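Subject: Re: [ullevel-list] Cleaning of coated lenses, and the stone counter
Date: 21st April

Hello all,

I answer between the lines, as I am used to doing. Sorry for the length.

> I bought new reading glasses in February and the coating already
> has fine lines. The shop says it is my own fault. I clean them with
> a dry cloth every morning. What do other people on this list do?

The shop is a little unkind, but I think the dry cloth is the problem. Dust sits on the lens during the night, and in the morning you push it across the coating. I did the same with my first pair from Cruickshank and after one winter I could see a halo on every street lamp. Now I rinse first, always, with water that is not warm. Hot water is bad for many coatings, this was written on the paper that came with my second pair and I believe it.

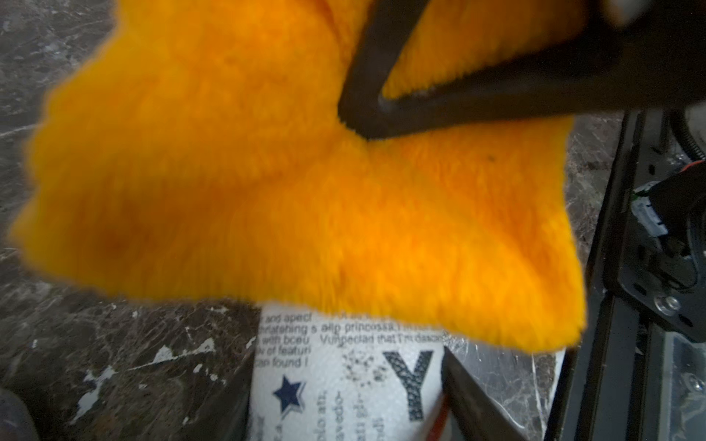 After the rinse I put one small drop of dish soap on each side and rub with the fingers only. The soap must be the simple kind, without hand cream in it. The cream stays on the lens and you will be looking through fog until evening. Do not forget the nose pads. The green dirt which collects there goes back to the lens each time you fold the glasses.

> Is the spray from Hinden worth the money?

I have used it for 14 months. It is good for travel, when there is no sink. At home I do not see a difference from soap, and the bottle is small for the price. My sister-in-law likes the smell. If you buy it, spray the cloth and not the glasses, otherwise the liquid runs into the screws.

> And where do you keep yours at night? Mine are on the night table,
> open, with the lenses up.

Lenses up is better than lenses down, but please use a case. A hard one, if you move in your sleep and hit things as I do. The soft pouches protect from dust but not from an elbow. I also advise to shake out the case sometimes, and to wipe the inside with a damp finger. Sand from one beach day can stay there for years.
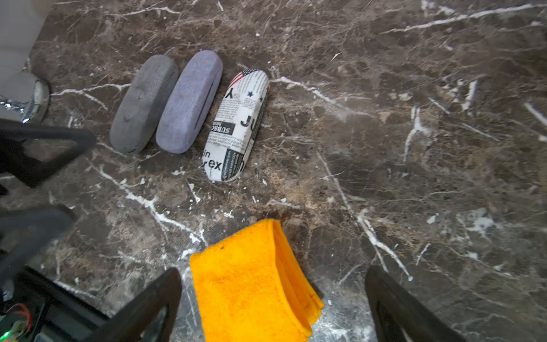 The other half of your old message was about the stone counter in the bathroom at Stirkar, and I do not think anyone has replied to it. If it is real marble, keep vinegar and lemon away from it. The acid makes dull spots, and these you cannot wash off, they must be polished. In our house we had such a spot from the year 2000 until we sold it. Plain water with a little neutral soap, then dry it at once, is enough for every day.

For cloths I have only this to add. Wash them at 55 degrees, without softener, and separately from cotton towels, which leave lint in the pile. I keep 2 for the glasses and the others are for the house. I never exchange them, also not when the glasses ones are all in the wash.
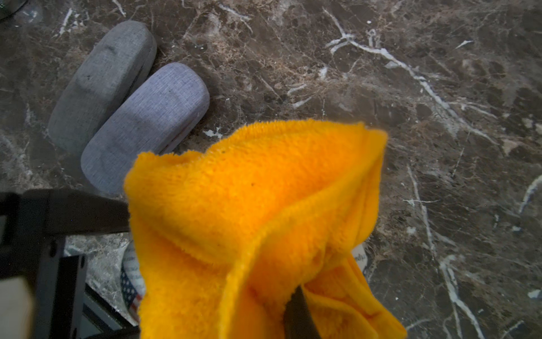

> PS. Small screws

Yes, they become loose on mine too. Do not use glue! A drop of clear nail varnish on the head of the screw holds well and can be removed later. The opticians in Ullevel will tighten them without payment if you ask at a quiet hour, before lunch is best.

Greetings to everybody, and please write to the list how it goes with the coating.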